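The Lobo laundry cell

The Lobo laundry cell is a small station in the Jarncombe workshop where people pick up clothes with a hand-held gripper, so that a robot arm can later be taught to do the same. "Cell" is a grand word for it. I've looked after it long enough to have opinions about nearly every screw, and this entry is my attempt to put them where the rest of the Plesoseck wiki can find them. I've kept the proper encyclopedia headings and then chatted underneath them, sorry to anyone who likes their articles dry.

Name

Lobo is the name of the gripper. The cell got called after it and the name stuck, which does cause muddle when someone writes "Lobo is broken" on the fault sheet. Please write "Lobo gripper" or "Lobo cell". The software that takes in the recordings is called Flirnico, and it has its own article, kept by people who understand it far better than I do.

Purpose

Clothing is awkward stuff for a machine. A box stays the shape of a box, but a jumper is a different object every time you drop it. The cell exists to collect lots of short recordings of a person lifting, moving and letting go of ordinary washing, all seen from the gripper's own point of view. Flirnico sorts these and passes the good ones on for training.

My side of things ends at the recording. I make sure the fingers meet, the markers can be read, the camera can see and the cables aren't about to pull something off the bench. It's a very physical job for what people imagine is a computer project!

The gripper

You hold Lobo in one hand and squeeze it. Two fingers close on the cloth, and a square black-and-white marker on each side moves along with its finger, so the camera looking down the tool can tell how far open the grip is. There's no sensor in the hinge or anything clever like that. If the markers can be seen, we know the width, and if they can't, we don't.

The fingers are the orange ones. We did try another colour for a while in August and went back, mostly as the new ones vanished against dark trousers and I couldn't judge by eye whether they had closed properly. The software didn't seem to mind either way. I did.

Ready to use, with the camera on and the cable hanging free, the tool weighs 580 grams. That sounds like nothing until you've been lifting socks with it since breakfast. Swap hands, or swap people.

Setting up

Start with the fingers, before you switch anything on. Squeeze until they touch and look at the tips from the side. They should meet along the whole edge. If one leads the other by more than 2 mm, slacken the bolts at the base of the finger that's out, nudge it across, and tighten a bit on each side in turn. Doing one side up fully and then the other will twist it, and you'll be back where you began with a worse temper.

Next comes the marker check. Wipe both with a dry cloth and then press along the white borders with a fingernail. Borders matter as much as the pattern inside. A lifted corner throws a small shadow, the shadow eats into the white, and Flirnico starts losing the marker at exactly the moment the grip closes. I spent most of a week blaming the camera for that one.

Then the cable. It should have enough slack for the tool to go from the floor to shoulder height without tugging. Have a good stretch in every direction before you record, and I mean properly, as if you were reaching for something at the back of a cupboard. Whatever is going to snag will snag then, when it doesn't matter.

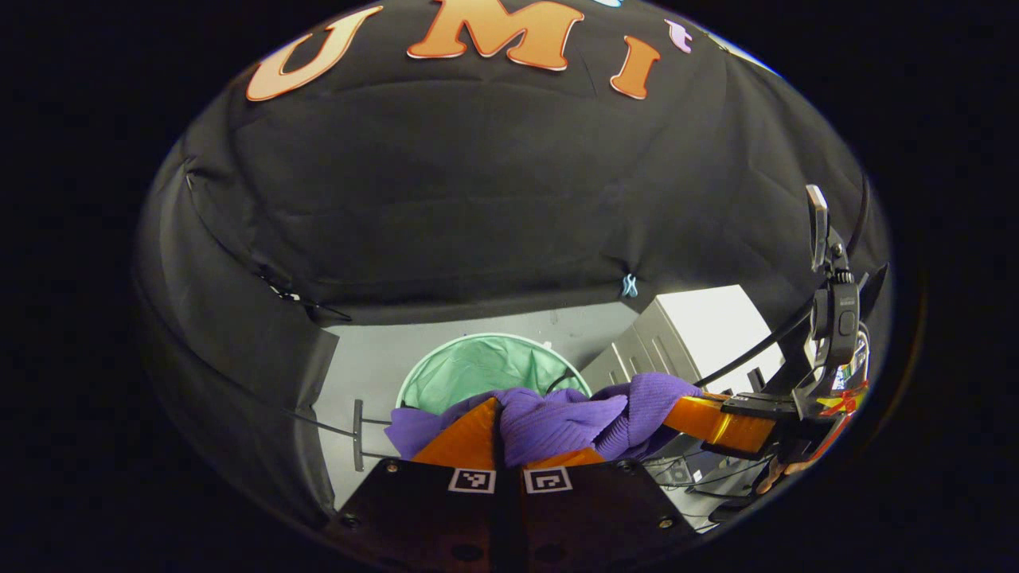

Leave the camera running for 15 minutes before the first proper take. Ours drifts a little from cold and settles down after that. I use the time to empty pockets, turn sleeves the right way out and make tea. There's always a tissue in somebody's pocket – always – and a shredded tissue gets into everything.

Last of all, record one throwaway take. Open the gripper fully, close it fully, do that slowly a few times, and check in Flirnico that the width goes smoothly from one end to the other. A jump in the line means a marker is being lost. A flat top means the gripper isn't opening all the way, usually down to fluff.

Choosing the clothes

Anything that could turn up in a normal wash is welcome. Knits are the hardest on the gripper and the most useful, I think. Ribbed jumpers in particular bunch up between the fingers, spring out at the sides and then hang down over whatever you were hoping to keep in view. If a loose fold covers a marker for a moment, carry on. If it covers one for the whole lift, put the garment down and take hold of it somewhere else.

I used to tell people to pinch as little cloth as possible. I've changed my mind! A tiny pinch looks neat and then slides out halfway across, and the recording teaches nothing much. Take a decent mouthful.

Beads, hooks and open zips stay out. One metal zip scored a finger from tip to base and we had no spare that day.

Looking after it

The daily job is fluff. It gathers in the gap between the two halves of the gripper, where it packs down into a sort of felt, and it does so faster on days when we've had towels in. A soft brush does most of it. Tweezers do the rest. Don't use compressed air, which drives it further in and also blows it straight at the lens.

Fingers get changed after 1000 grasps, or earlier if they've gone shiny enough to slip. Flirnico keeps the tally, and you can find it at the bottom of the session page. Always change both together. A new finger against an old one closes crooked, however carefully you line it up, and I've wasted enough mornings on that to be firm about it. Write the change on the sheet, with the tally, and reset the count.

Check the bolts on the side bracket once a week. They carry more than you'd think, what with the cable hanging off there, and they work loose by tiny amounts. A dab of paint across the bolt head and the plate shows at once if one has turned. My predecessor's dabs are still there on a couple of them, in a rather nice green.

Lens last, with a proper lens cloth. The camera sees a very wide view and a thumbprint near the rim is easy to miss, then there it is as a smear in every single recording from the afternoon.

Common faults

Grip width jumps about. Dirty or lifting marker, nine times out of ten. Clean it, press it down, and if a corner won't stay put, replace the whole marker. Don't trim it. Trimming takes off the white border and then it's useless.

Gripper closes but cloth falls out. Look at the finger tips first, then at how you're holding it. New people tend to relax their hand as they lift, quite naturally, as the weight comes on.

Gripper sticks half open. Fluff again, or the cable has looped back and is pressing on the moving half. If it still sticks after a brush, take the plate off and clean the slide. No oil, please. Oil collects fluff and, worse, ends up on the clothes.

Recording cuts out. Push the cable home at the tool end. If it drops out again the same day, swap the cable and bin the old one. I know it's tempting to keep it in the drawer "just in case", and I've cleared that drawer twice.

Position drifts during a long take. This one is tricky and I don't have a complete answer. The tracking wants fixed things to look at, so a take spent with the camera buried in a heap of washing will wander. Shorter takes help. So does backing out of the heap now and then for a clear look at the room – it feels daft but it works for us.

Putting it away

Unplug at the far end first, then at the tool. Coil the cable loosely and hang it up, don't wrap it round the gripper. Leave the fingers slightly open so they aren't pressed against each other overnight. Clothes go back in the basket unfolded, which people find strangely hard to do.

Still to be written: a section on fitting the same fingers to the arm. I've only done it with help so far and would sooner wait until I can describe it without guessing.

Last updated: October 28, 2026

Comments

knit1drop1: Thank you for the bit about changing both fingers. We had been swapping whichever looked worse and wondering why thin T-shirts kept slipping out of one side.

benchend: Do you clean the fingers with anything between changes? Ours get a film on them from fabric softener.

Page author: A damp cloth and a drop of washing-up liquid, then let them dry properly before you use them. And leave softener out of the wash if you can, it makes everything slippery.

benchend: Will try it, cheers.

oddsocks: The paint dab trick found a loose bracket bolt for me the first week. Could you add which size driver the finger bolts take? I had to try three.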